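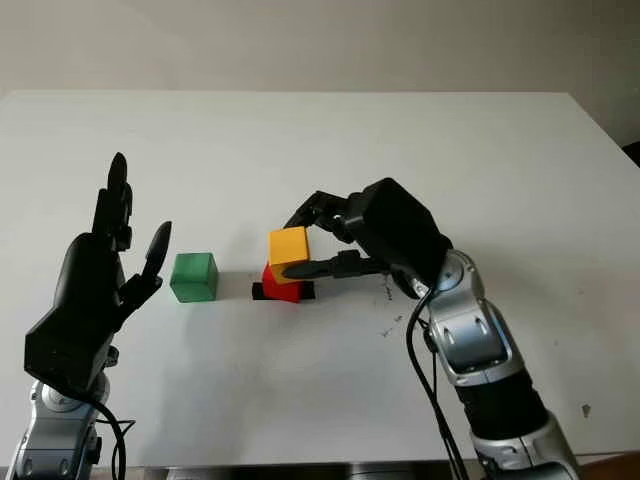
Who can enter the Bruditbridge student robotics challenge? Any student enrolled at a public high school or community college in the district, with or without experience in programming.

News > Press Releases > Education

BRUDITBRIDGE, February 2023 – The Jirnberg School of Technology today opened registration for its spring robotics challenge, in which student teams program a two-armed robot to complete a series of tabletop tasks. The challenge is organized with the school's robotics club and is supported by Yazdani Controls, which is providing bench time and technical advice.

The school will admit 17 teams. Each team will receive the same set of pieces, including colored cubes, and will write its own program for stacking them in a set order. Rounds last 14 minutes. Judges will award up to 100 points, of which 70 are given for the finished stack and the remainder for the written log that every team must keep.

Club members began work on the stacking task in January. Their practice setup places two silver arms at a white table, one with an open black hand and the other with a black gripper. In the exercise shown, the gripper holds a yellow cube on top of a red one, which rests on a flat black block, while a green cube stands apart on the table.

"Stacking cubes is a small job, and it asks a great deal of a first-year student," said Arash Kiani, faculty adviser to the club. "Our members have had to think about grip, about order, and about what the second arm should do while the first is working. We look forward to seeing how other schools approach it."

Teams may have up to five members and must name one adult adviser. Code may be shared between teams before the practice day – the club encourages this – but each log must be the team's own work. Results will be announced in Ranari Hall at the close of the final round.

Registration forms are available from the school's front office. Schools that need help with travel should note this on the form.

Filed under: Student Competitions, Robotics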